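Unit 7: Surfaces and cleaning in small workshops

Before next time, read the Ekpo chapter on floor plans. The first 2 sections are enough.

Materials wear at different rates. In the Brirnusden workshop, which covers 20 square metres, the floor was sanded twice before any bench top needed attention. Grit carried in on shoes did most of the damage.

Key terms
Finish: the outer layer of a surface, such as oil, wax or paint.
Perforated top: a work surface with regular holes, used for fixing or for airflow.
Service life: the time until a surface must be replaced.

Cleaning
Sweep before you mop. Wring the mop well on timber, as standing water lifts the grain. Vacuum perforated tops with a narrow nozzle.
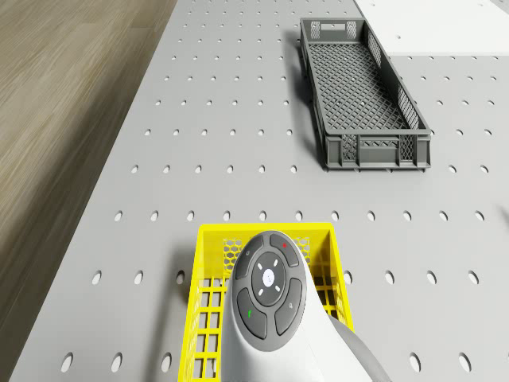

Costs are usually set out per year. Rateo budgeted 2,000 pounds for floors and benches together and spent most of it in March. Keep labour on a separate line.

Task: draw up a yearly cleaning plan for the Skirninia site. One page, handwritten or typed.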